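Yard Day at Hokau, Spring Gallery

Posted 4/28/19

The Hokau yard opens for the season once the ground behind the hall has dried out, and this spring that came early. We had the whole day for it, with the gate open at ten and the last people leaving after the snack table was packed up. The yard had been closed since October, so the morning went to sweeping, checking the benches, and bringing the play things up from the storage room.

A few notes follow for families who could not make it. Prints from the day are on the board by the front door, and you are welcome to take a print home if you see one you like. Please leave the pin on the board when you do.

The forecast changed twice during the week before. We had a plan for indoors with the long tables pushed against the wall, and we did not need it. People who came in sweaters were carrying them by lunch.
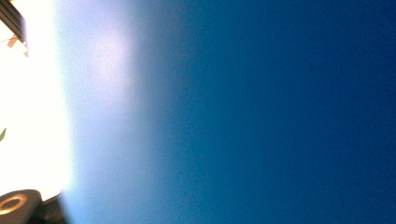

Sunscreen was on the table by the gate, along with the sign-in sheet and the cups. We went through more water than last year. Next time there will be a second jug, and it will be filled the night before so that it is cold in the morning.

The shade cloth was the main topic at the spring meeting. The old one has been patched in 6 places and the hem is coming apart on the long side. Dumitrescu Awnings gave us a price for a new one, and we also have a quote from Vunus for a smaller cloth that we would put up ourselves. Both quotes are in the binder in the office. If you have put up a cloth of this kind before, leave a note in the binder with what you used for the corners.

Most of the play things were bought secondhand from the Clovow sale two years ago and they have held up well. The jump ropes were sorted by length and the short ones went into their own bag. The chalk was mostly broken pieces, which is fine for drawing and not much good for lining out a court. We will buy a new box of the thick kind.

Balls of every size get used hard here, mainly on the paved part near the steps. The large ones are the first thing people ask for and the last thing to be put away. They were aired up before the gate opened, and anything that had gone soft by the afternoon was set to one side to be checked for a leak.
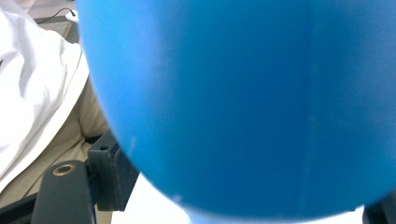 To find a slow leak, put the ball in the sink in the back room and turn it a little at a time. Bubbles will show at the valve or along the seam. A valve can usually be replaced. A bad seam cannot, and those balls go in the trash. Please do not put a soft ball back in the bin with the good ones.

The hand pump lives on the second shelf. Two needles are taped to the handle, and they need to go back there after use. We lost 22 needles in one season before we started taping them.

Sitting space was short in the afternoon. The low benches filled up first, and a good many people ended up on the steps or on the ground. The folding chairs from the hall can come out next time as long as they are wiped down before they go back in.

Lost and found is in the crate under the coat hooks. It has one child's sandal, a green water bottle, and a set of keys on a plain ring. Items stay there until the end of the month.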